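Buy the boring stuff first

Every October I get to watch people plan a robot purchase, and every October the arm eats the whole budget. At Trillthorpe we did it too. We spent weeks arguing over reach and payload, signed for the arm, and then found we had $678 left for everything it was supposed to work on. Guess which line item held us up all winter!

My view, after a few rounds of this (some of them painful), is that you should price the table before you price the robot. I mean the bins, the spare fingers, the lighting, the cables, and the pile of ordinary objects you plan to practice on. Vendors won't push you on it. The Bolden quote we got ran to 32 pages and the word "table" wasn't in it.

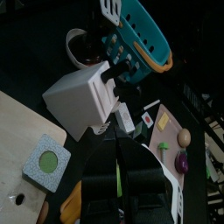

I'd put $3000 aside for props and fixtures before anyone opens a catalog, and I'd spend it on things that don't match. A set of identical blocks is cheap and looks tidy in a proposal, but it won't tell you much about the fingers you're about to buy. A glass bottle lying in a bowl is a different grip problem from an egg on a tray, and a basket with a curved handle is different again - so buy all of them, and buy spares of the egg.

My friends over at Lacson think I'm overdoing it. They keep five objects in a drawer and seem perfectly happy. Fine, but they also had to reorder fingers from Sternholm twice, and I know what those cost. I'd take the groceries and the toy aisle over another rush shipment any day.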